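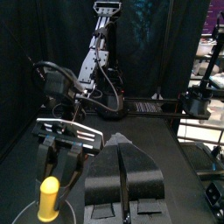
Something like tape on the tips, dark worktop.

Keeping Your Tape, Pots and Boards in Good Order

I've been meaning to put all of these odds and ends on one page for ages, because they come up every time the family gathers in my kitchen and somebody opens the wrong drawer. None of it is fancy. Most of it I learned by ruining something first, usually something I liked.

Let's begin with tape. If you wrap a handle or the end of a tool for a better hold, wipe the surface down with rubbing alcohol and let it dry completely before you start. Pull the tape snug but don't stretch it, or it'll creep back overnight and leave you a sticky ring. For old glue, a little cooking oil on a rag, left for 12 minutes, softens most of it. Then wash with dish soap, twice if you have to. 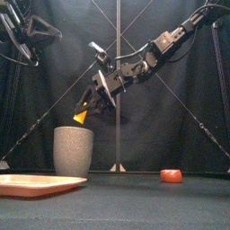

Now, tall pots and jars. The trouble with anything deep is that your hand won't reach the bottom and the brush you own is always two inches too short. Put in a spoonful of dry rice, a squirt of soap and some warm water, cover the top with your palm and swirl it like you mean it. Tea stains want baking soda instead, left overnight. I keep my tall ones upside down on a folded towel until morning, and I've stopped putting lids on them in the cupboard — they get that shut-up smell otherwise, and it gets into your flour and your tea and everything else.

Boiled eggs next, since I get more mail on those than on anything (hello to the reader in Ketthorpe, yes, I did try it your way!). Start them in water that's already simmering, lower them in with a spoon, and have a big bowl of ice water waiting. Older eggs peel easier than fresh ones, so buy a carton the week before you need it.
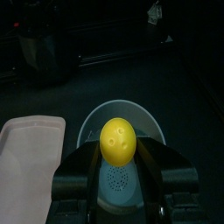 Crack the wide end first, where the air pocket is, and peel under a thin stream of water. If the shell still clings, slip a teaspoon in under the skin and let it follow the curve around. Peeled eggs will keep in the fridge in a covered dish with a damp paper towel, but I like them best the same day, with too much pepper.
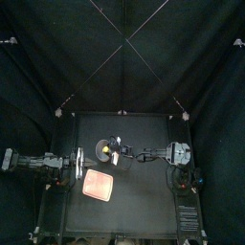
Page last changed: September 3, 2025

Cutting boards deserve a bit more kindness than they get. Wooden ones should never sit in the sink. Scrub with coarse salt and half a lemon, rinse, and stand the board on its edge so both sides can breathe. Every October I give mine a good coat of mineral oil before the heat comes on, and another if it starts looking thirsty. A damp dishcloth underneath will stop a board from sliding while you chop.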